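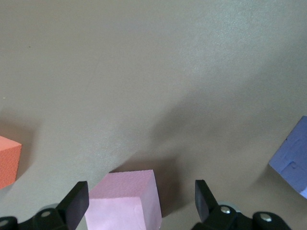

Plomwood, 7 March 2021

Foam blocks, surface and edge notes. Continues from the sheet on the wall.

The blocks are the small cubes, cut from the Soler offcuts. The pink ones show the pitting best. The cut faces differ: the top of the light pink one is finely pitted and the face next to it is smoother and nearly white. I put that down to the knife and not the foam. Hot wire gives the smooth face, the blade gives the pitted one. Both are acceptable for stacking. For colour work we should pick one finish and keep to it, as the pitted face reads darker under side light and the smooth one washes out.

Edges. The arris between top and side is still crisp on the pink. No rounding to speak of. Older blocks from the Kerora bag had gone soft at the corners after 21 cycles and would rock when set on one another. Those went in the bin in the grey cupboard. Don't use them as spares.

Measured mass and side length on the new batch, 34 pieces, dry. Figures are in the spreadsheet, second tab. Spread on side length is wider than I would like across the grain and fine along it. Marking the grain direction on the underside in pencil would help. Marker bleeds into the foam and can't be got out.

Table. The brown top is matt and suits the job. It has a faint grain but the blocks don't catch on it. Wipe with a damp cloth only. The Sirix cleaner left a film last time and the blocks slid for the rest of the afternoon. Crumbs of foam collect along the back edge near the bases and need the soft brush.

Light. Shadows across the middle of the table are broad and soft-edged. The shadow right beside a block is darker and makes it look wider than it is, so take sizes with the calliper and leave the eye out of it.

Grip. Closing force is at 17 on the dial for all colours. At 21 the sides stay dented for several minutes, worst on the red.
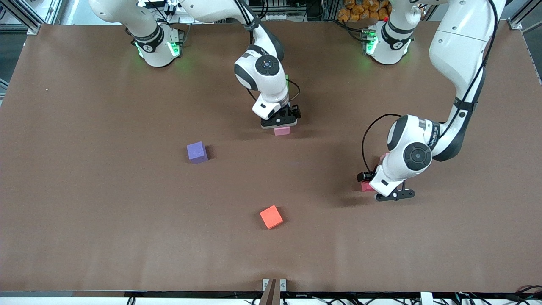
Lucía Moya thinks 17 is still too high for the red, and has pencilled underneath that the red sheet came from a different supplier and is a softer grade altogether. She wants it tested separately before anyone changes the common setting.

Fair point. Will cut two strips from the red sheet and two from the pink, same thickness, and load them side by side under the brass weights. Olaia has the weights.

To order: calliper battery, pencils (2B), one sheet of pink.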